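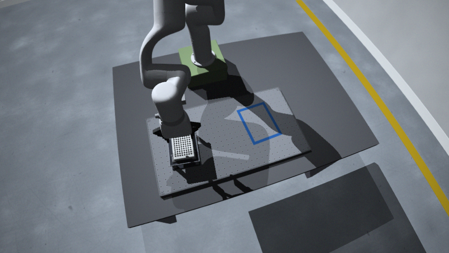

The planning team at Meltmont spends most of its week in simulation. Its lead engineer has worked on Petek, the company's motion planner for lab automation, from the first commit, and agreed to talk on a slow afternoon in June.

"People think the hard part is reaching the plate," the engineer said. "Reaching is solved. The hard part is putting it down where you said you would, at the angle you said, with fingers on both sides of it."

Petek takes a target as a flat rectangle on the deck, with a position and a rotation. In the simulator the target is drawn as a blue outline. The planner works backward from there: release pose, approach, carry, lift. If any stage fails the collision check, it throws out the whole chain and samples a new grasp.

"We used to patch the bad stage and keep the rest. It was faster, and it gave us paths that looked fine until the wrist had to spin most of the way around over the board."

A nightly run covers 900 placements, each with a slightly rotated target. When the team first set it up, 23 of them failed, and almost all of those came down to one thing — the collision model for the gripper was smaller than the gripper.

"So we fixed a mesh. That was two weeks of reading planner logs to fix a mesh."

The perception side comes from a separate package, Sarnovach, which estimates the plate's pose from a camera. The engineer would like the two to talk more. Right now Petek gets a single pose and no measure of how far to trust it.

"If I knew the estimate was off by 3 millimeters in one direction, I'd come in from the other side. I can't do that with one number."

Work on passing the uncertainty through has started on a branch. It adds 100 milliseconds per plan, and the engineer wants that cut in half before it gets merged.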